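### 3.2 Table states and the definition of disorder

Earlier work on domestic tidying treats disorder as a property of the room and scores it on a single scale [4, 11]. We found this too coarse for tables. A table with many objects standing in a row is judged tidy by most residents, while the same table with a few objects on their sides is judged untidy even when nothing has been added. We therefore separate two variables: load, meaning how much is on the surface, and posture, meaning whether each vessel is upright, inverted or on its side.

The material consists of 1328 table states recorded in 53 homes in the Javadholm district. Coding was done by Jansen and Menon independently, and differences were settled in a joint session with Caldeira. Only drinking vessels were coded for posture. Plates, bags, packages and electronic items were entered as background, with a note of whether they stood on the table itself or on an adjoining surface such as a counter or sill.

Figure 4 shows a state of low load and high posture disorder. Of the four paper cups on the checkered cloth, one is upright and three lie on their sides, and the gray mug is on its side as well. The rim of one cup rests against the mug. We code such a pair as a contact group, and it receives one posture entry per vessel plus one entry for the contact. The plate of food and the yellow bag are to the left of the table and count as background.

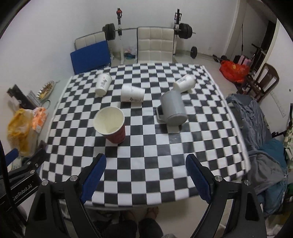

**Figure 4.** Table state with four paper cups and one mug. Posture: one upright, four on side. One contact group.

Contact groups matter for the order in which a table is cleared. In the written task descriptions collected from residents, vessels that touch were usually listed together, and the heavier of the two was named first. Single cups on their sides were listed by distance from the person, nearest first. Upright cups were often left until the end, or were used as the base of a stack into which the others were placed. Stacking was described only for paper cups. Mugs were to be carried one at a time or by the handle in pairs.

Two difficulties with the coding should be noted. First, a vessel on its side has a direction, given by its opening, and our first protocol ignored this. Meireles proposed a four-way direction code during the June revision, and all states were recoded - the earlier values are not used in this paper. Second, patterned cloths slowed the coders down. Black-and-white checks in particular made the edges of white cups harder to trace, and agreement on direction was lower for these tables than for plain ones. Agreement on posture was not affected.

Load and posture were only weakly related across the full set. The remaining analysis reports them separately, beginning with load.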